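Can a Robot Arm Tidy the Hallway Yet? FAQ

Tags: Home Automation, Manipulation, Simulation
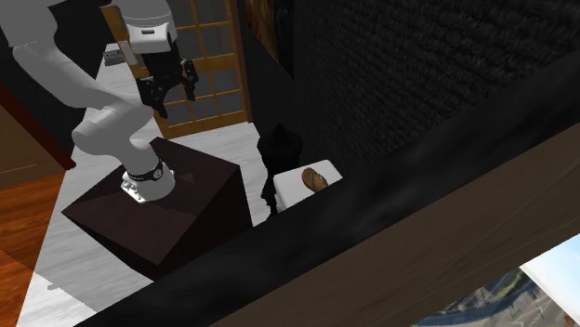 Simulated arm and open gripper, with a sandal on a white box near the pedestal.

Last updated 10 Oct 2022 by Hsin-yi Wei

What chores does Drunora test?
Picking up footwear, clearing small items from low surfaces, and closing drawers. Footwear is the hardest of these. A flip-flop is thin, bends under load, and offers few good grasp points apart from the strap and the edge of the sole.

Is the testing done on real hardware?
Most of it runs in simulation. Each chore gets 1,000 trials with randomized object positions. Policies that pass move to the bench in Carkumville, where we run 34 trials per chore.

Why use two fingers?
Two-fingered grippers are cheap and easy to model. They do poorly with flat objects lying flush on a surface. An overhanging edge helps.

Can it sort shoes into pairs?
No. Pair matching is a separate perception problem and is not in the current release.

How long does one pickup take?
The planner allows six seconds. Attempts that run over are logged as failures.

Should I buy an arm for this?
Not for household use. A fixed pedestal limits reach to one area, and a person is faster.

Comments (3)

Lộc Bùi: Does the friction model treat the sole and the strap separately?

Hsin-yi Wei: Yes, since the June release. The values are in the config file.

Jodier: We get more failures from soft slippers than from sandals. Would like to see those added.

This site uses cookies to remember your settings. Accept | Manage preferences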